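**Progress report to the Fostwood Fund: Nendstead and Liltenau Friendship Association, second period**

We were asked to say how the membership drive is going. The short answer is that the numbers are up and I am not convinced they mean much.

At the start of the period we had 17 paid-up households. The mailing list stood at 1,150 addresses and is now 1,882. Our application called everyone on that list a "supporter", which I argued against then and would argue against again. Many of them signed up at the March open day to enter the hamper draw. Very few have opened a message since.

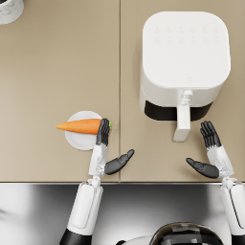 Surely a bigger list is still worth having, one household wrote when we circulated the draft, and you can't turn people into members if you've no way of reaching them. Fair enough. But we have been reaching them for months, and paid-up households have gone from 17 to 18.

**Language evenings**

These were meant to be fortnightly. We managed that until the hall at Were put its prices up, and they are now monthly. Attendance held steady among people who already spoke some German. The beginners' table has more or less stopped, and I doubt that printing new leaflets, as suggested in your last letter, will bring it back. The evenings start at 7.30, too late for anyone with small children and too early for those coming home on the train.
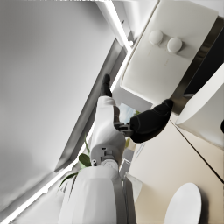 We would like to try a Saturday-style morning session in the library instead, using the money set aside for leaflets. Please let us know whether that needs a formal change to the grant or whether an email will do.

**The exchange visit**

Liltenau has confirmed it will host. It has not confirmed when, and its last two messages gave different months. Until we have one date in writing we are not booking a coach, even though the deposit sits in this year's budget and you have asked us to spend it by the year end. We would sooner hand it back than lose it.
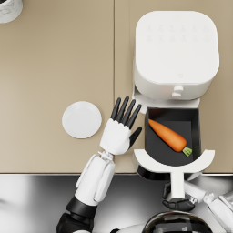 Progress report no. 2 · p. 2

**Rules and elections**

The new rules were adopted at the general meeting. They now allow postal votes and let Liltenau members attend without a vote. Two posts are still empty. The rules say they should be filled "promptly", a word I asked to have taken out.
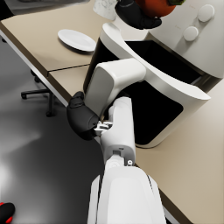 Why not cut the number of posts, came a question from the floor, if we can't fill the ones we have? It was not put to a vote, and it should have been. We will table it next time.

**What we are asking for**

No extra money. We ask that the target for the next period be counted in paid-up households and leave the mailing list out. The figure will look poor beside this year's. Accounts to the end of the period are attached, with the hall receipts for Were to follow once they send them.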